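Tickets Queue Parts Manuals Sign out

Support > Ventilation > Mesden > Closed tickets

Ticket 169: Ristel supply fan surges at night, doors pull shut, whistling at hall

Status: closed
Priority: normal
Site: Mesden, ground floor flat
Unit: Ristel heat recovery unit, ceiling void above the utility cupboard
Controller: Ustel wall panel, wired
Installed by: Janssen
Opened: November

Fault as reported

Unit runs normally during the day. From some point after 11 pm the supply side speeds up and slows down over a cycle of a few minutes. When it slows, air whistles under the doors off the hall and any door left ajar is drawn shut. The effect stops by breakfast. No fault code on the panel. Filter light is off. Occupier has turned the panel off at the wall twice. The surging came back the next night on both occasions.

Checks done before the ticket was opened

- Filters changed by occupier, both sides, correct grade, arrows the right way round.
- Outside grilles looked at from ground level. No leaves or nests.
- Summer bypass set to off.
- Boost switch in the bathroom tested. Boost comes on and times out as set.

First visit

Panel history read out. Supply and extract set points are equal at normal speed, so the unit should be close to balanced. Measured extract was steady. Measured supply was steady as well, because the visit was in the afternoon and the fault only shows at night. Left a pressure logger in the hall with the reference tube run to outside through the letter plate.

Cover taken off. Fans turn freely by hand. No rub, no play in the bearings. Heat exchanger clean. Condensate trap full of water and draining. A little staining below the supply fan, old and dry.

Humidity in the hall 57%. Nothing unusual in that for the time of year.

Ustel panel firmware is one release behind. Not updated at this point, as changing it would have muddied the logger result.

Logger result

Pressure in the hall is flat until late evening. It then drops and recovers in a regular pattern all night. Each drop lasts just under 90 seconds. Depth of the drop is not constant. It gets deeper towards morning and the last few before dawn are the worst. Pattern ends when the outside temperature comes up.

Outside temperature was not logged on this visit. Comparison was made with the unit's own intake sensor, which the panel stores once an hour. The resolution is poor but the trend agrees.

Reading of the result

The drop is the supply fan being throttled back while extract carries on at full speed. That is what the frost protection routine does on this model when no preheater is fitted. It is meant to start only when the air leaving the unit is close to freezing. The outside air on the nights in question was cold but nowhere near cold enough.

Three possible causes listed:

1. Frost sensor reading low.
2. Frost sensor in the wrong position.
3. Preheater option set in the menu with no preheater present, or the reverse.

Second visit

Option 3 checked first as it takes no tools. Menu shows preheater "none". There is no preheater in the duct. Menu is correct.

Option 1 checked against a reference thermometer in a cup of iced water, then in the room. Sensor agrees with the reference within tolerance at both points. Connector opened, pins clean, refitted. Sensor is good.

Option 2. The sensor should sit in the exhaust stream, downstream of the exchanger. It was found clipped in the intake stream, where it sees outside air directly. The clip there is the same shape and the lead reaches both. The panel was therefore taking outside temperature as exhaust temperature and starting frost protection many hours early.

The commissioning sheet from Janssen has the sensor position box ticked. Copy of the sheet attached to the ticket, with a request that they look at other units fitted from the same batch.

Action taken

Sensor moved to the exhaust clip. Lead re-routed behind the drain tray and tied. Cover gasket had taken a set and was turned round.

Panel firmware updated afterwards. Settings were written down before the update and this was just as well, as the time schedule was lost and had to be put back by hand. Boost run-on had also gone back to the factory value.

Supply and extract re-measured at normal speed and at boost. Supply valve in the back bedroom opened by one turn and locked. Valve in the front room left as found.

Door undercuts

Occupier asked whether the whistling could be cured at the doors. Undercuts were measured along the hall. All are enough for the design airflow with the unit balanced. The whistle came from the extra air drawn through while supply was held back. Do not trim the doors. Do not fit brush strips either, as the rooms need the transfer air.

Pull test made at the hall with the unit forced into frost mode from the service menu. Latches hold. With the door on the latch there is no movement in either mode. With the door ajar it moves towards the frame in frost mode and stays put in normal mode. Hinges are not binding.

Hall doors, with the green one open: 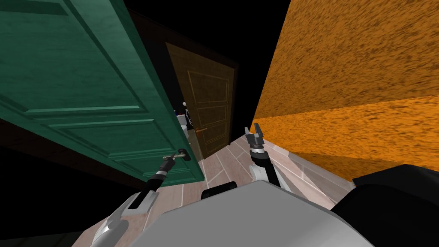
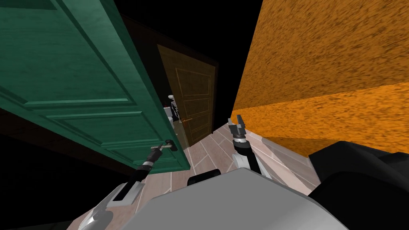 Follow-up log

Logger left in the hall for three further nights, this time with a second channel for outside temperature.

First night: flat. No drops recorded. Outside temperature lower than on any night of the first log.

Second night: one drop shortly after 6 am, shallow. Matches a bathroom boost on the panel history. Boost raises extract slightly faster than supply while the fans run up. Normal for this unit.

Third night: flat.

Occupier reports no surging. Reports a faint tick from the cupboard when the bypass flap does its daily exercise. This is a known noise and no work is needed.

Notes for the next engineer

- The sensor lead has a white sleeve at the board end only. Follow it all the way to the tip before trusting it.
- The Ustel panel labels the reading "exhaust" whatever clip the sensor is in. If that reading tracks the outside air closely with the unit running, suspect the position.
- Service menu times out and drops forced frost mode without a message. Check the mode is still on before recording a pull test.
- Loft ladder needed for the ceiling void. Steps are too short.

Parts used

None. One cable tie.

Outstanding

Reply from Janssen on the other units. To be tracked under a separate ticket. This one closed with the occupier's agreement.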